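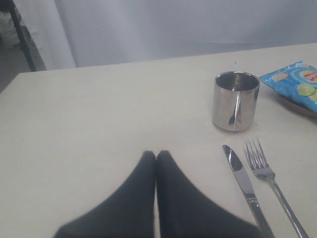

Jacinto Camacho wrote in to say that a planisphere is all anyone needs, and that he has found every double star on his list with one and a pair of binoculars. Fair enough, Jacinto! I own three planispheres and I love them. But I've spent the last few weeks with the Vutener star atlas, the big spiral-bound one, and I'm going to gush a bit, so bear with me.

First, what you get. It's a floppy-looking thing with 90 double-page charts, plus a set of close-ups at the back for the crowded bits of sky (Orion's sword, the middle of Virgo, the heart of Sagittarius). Stars go down to magnitude 8.5, so what I see in my finder is pretty much what I see on the page. That sounds like a small matter until you've tried to hop from Gamma Leporis to somewhere faint using a chart that stops at naked-eye stars. With my old atlas I'd get two hops out and be lost. With this one I just kept going.

The binding is a wonder. It folds right back on itself and stays folded, so one chart sits flat on the stool beside the scope and I don't need a rock to hold it down. The coil is plastic, and I did worry about it in the cold, but it came through a night in the teens with no cracks. The paper has a slick coating that shrugs off dew. I left it out under the eyepiece case for most of an evening, wiped it with a sleeve, and it was fine.

Now the printing. Black stars on white, with the Milky Way in a soft gray and galaxies as little open ovals. Under a dim red light everything stays readable, which can't be said for atlases that print their galaxies in red. (Who does that? They vanish!) The double stars get a short bar through the dot, and the bar is tilted to the actual position angle of the companion. I can't tell you how much I enjoy this. Looking at the chart for Castor, I knew which side to look before I put my eye to the eyepiece, and there it was, a clean split at 120x. Sigma Orionis was even better, four stars strung out just as the inset had them.

The deep-sky list is less of a thrill. The cover says 2,000 objects, and I believe it, but a good many are faint galaxies that my six-inch won't touch from a suburban yard. The index at the back gives magnitude and size but no surface brightness, so you go after something listed at 10.2 and find it's a smear the size of the moon and just as hard to see as you'd fear. M74 owners know what I mean. I've started penciling in my own notes, and the coated paper takes pencil badly. A grease pencil works and rubs off again with a thumb.

Some smaller gripes. The chart order runs in strips from the north pole down, east to west, and turning to the chart "next door" to the south can mean a jump of a dozen pages. The page numbers for neighboring charts are printed in the margins, but in tiny italic type. I inked mine in bigger after the second night. And the constellation names are abbreviated everywhere, even on the key map, so a beginner is going to be puzzled by CVn and CrA for a while.

I compared it side by side with the Skodus pocket atlas, which I've carried for years. The Skodus still wins for a trip where you're packing light, and its index is better laid out, with all the doubles in one table by separation. But its charts are small, and the stars around Cassiopeia turn to pepper. For anyone with a telescope on a steady mount and a place to set a book down, the Vutener is the one I'd reach for.

Leopoldo Quezada lent me his copy of the older edition so I could see what had changed. The biggest difference is the set of variable stars, now 361 of them with their range printed right beside the symbol. Mira and R Leporis both have it, and so does nearly every red star I like to check on. The old edition only had a ring around the dot and sent you off to the index. Leopoldo says he's keeping his anyway, as it has fifteen years of scribbles in it, and I'd do the same.

On the night of Friday, January 18, 2019 I took it out for a proper run, with a bright moon two or three days short of full. Faint stuff was hopeless, so I worked through doubles in Gemini, Auriga and Orion straight off the charts, no phone, no motors. Eleven tries, ten splits. Theta Aurigae beat me, as it usually does. I'll be back at it in February when the moon is out of the way, starting with the galaxy page for Leo, and I've already got the chart folded open to it.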